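Home | Club Guide | Match Play | Scoring | Lost Balls | Contact

Section 4: Setting up your first match play knockout

Right, so you've got your members signed up and you want to run a knockout. Good! It's my favourite part of the golfing year, and I've been putting the Tralside one together for long enough to have made most of the mistakes already. What follows is how I do it in the Tralside planner, with the bits I wish I'd known in my first season.

Before you start, have your entry list and everyone's current handicap in front of you. I'd get those sorted the evening before (it always takes longer than you think).

1. Open the planner and choose New Knockout. Give it a name people will recognise. Ours is the Lutum Cup, and the pairs event is the Berkel, so members can tell at a glance which draw they're looking at.

2. Type in the entries. Last year we had 49, which is an awkward number for a knockout, as the planner wants to fill a bracket of 64. It hands out byes for the empty places, and that's fine.

Note: decide who gets the byes before you press Draw. I give them to last year's semi-finalists first and pull the rest out of a hat.
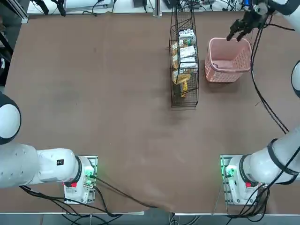 3. Make the draw. I like to do this with people watching, with every name on its own slip of card, and then copy the result into the planner afterwards. You want plenty of room to lay the bracket out, so a wide brown tabletop like this one would suit me very well, scuffs and all. Ifigeneia Margaritis did the pulling last time and managed to draw herself against her own brother, which went down a storm.

4. Set the handicap allowance. For singles we give the higher handicapper the full difference in shots, taken on the hardest holes by stroke index. Type the allowance once on the Rules page and the planner works out the shots for every match.

Caution: if a handicap changes halfway through a round, the planner keeps the old one until you press Refresh. Sem Verbruggen once played a whole match getting 3 shots too many, and I still hear about it every October!

5. Put in your play-by dates. Allow around four weeks for each round, a bit more over the summer holidays. The player named first in the draw has to offer the dates, and I'd write that in capitals at the top of the sheet, or you'll have two people each waiting for the other to ring.

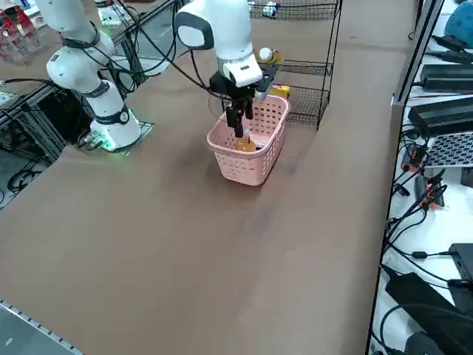 6. Print the draw and pin it up. Choose Wall Sheet, not Full List, or you'll get pages and pages of it. Each match has its own number, and the winner writes the result next to it. If you'd like scores sent in by text as well, turn on Match Codes. Ours start at 1601, and players just send the code and the score.

7. Enter results as they come in. A win by 4 and 3 goes in as 4/3, and a match won on the last green as 1UP with no space. For extra holes, put the number of the hole where it ended, so 19 or 20.

Note: for a walkover, use W/O and leave the score blank. Please don't make up a score to be kind. I did that for old Matoušek and it messed up his season record.

8. When you're down to the last two, press Final and pick your day. The planner locks the rest of the bracket at that point, so check the earlier results first. To unlock it again, go to Settings, then Knockouts, then Reopen.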